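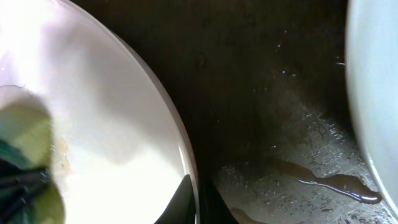

Wrist view, dish task, Fudar arm. Fingers open at the rim, green scrubber at lower left.

August, 4:40 p.m.

Target for this batch was 86 demonstrations. We have 60 I would defend. The rest are sitting in a folder called "maybe," and I don't believe in the folder.

My complaint is the same as last month, so I'll write it down properly this time. The Tadon notes say the policy will learn to find soiled spots and scrub them if we give it enough varied examples. Look at the dish in the still. The upper left is blown out almost to plain white, with a bit of lilac in it, and the one thing on that face worth scrubbing is a faint orange-beige smudge. I can find it because I know what I'm after. What the network gets after downsizing is a handful of slightly warm pixels next to a big patch with no detail in it at all. Meanwhile there is a brown puddle on the dark surface to the right, much easier to see than the smudge, and we have no label that says leave that alone.

So what is it learning? My guess is that it learns the arm path. Teleop drivers wipe in the same two arcs whatever is on the dish, me included. If the spot happens to lie under the arc, the episode is marked a success. I went back through my own runs after lunch and could not tell, from the motion alone, which ones had a stain on the left side and which had it on the right. That is a bad sign, and more episodes of the same thing will not fix it.

Romlow's answer is scale: get to 3000 and the noise washes out. Maybe. I have yet to see the plot. Exposure is not noise if it is the same in every episode, and neither is a driver habit.

Second gripe, the scrubber. It rides so close to the lens that it is a green blur with dark stripes at the bottom. Fine for knowing it's there, no use for judging contact. Anyone labeling "pad touching dish" from the wrist stream alone is guessing. I did 5 of those labels twice without looking at my first answers and disagreed with myself on two.

Things to try before anybody records another batch:

Lock exposure for the bright side and accept that the dark surface goes black. It is nearly black already toward the top, apart from the droplets.

Record matched pairs, same dish and same start pose, spot moved. If the policy trained on pairs does no better than the one trained on the current set, I'll drop the argument.

Some runs with a clean dish where the right action is to do nothing. We have none. Sun's set has none either, as far as I can find.

Contact labels from the side camera only.

Not touching the success criterion until the pairs are in — it is too generous, but changing two things at once is how we lost most of the last round.

Storage for the batch is on the second drive. "Maybe" folder stays out of training. If someone wants it in, put your initials on each episode and say what you saw.

Still open: whether the glints on the liquid are throwing off the depth estimate. There's a thin bright line along the bottom edge of that puddle, and I'd like to see what depth makes of it. Check tomorrow with the raw files, before the resize.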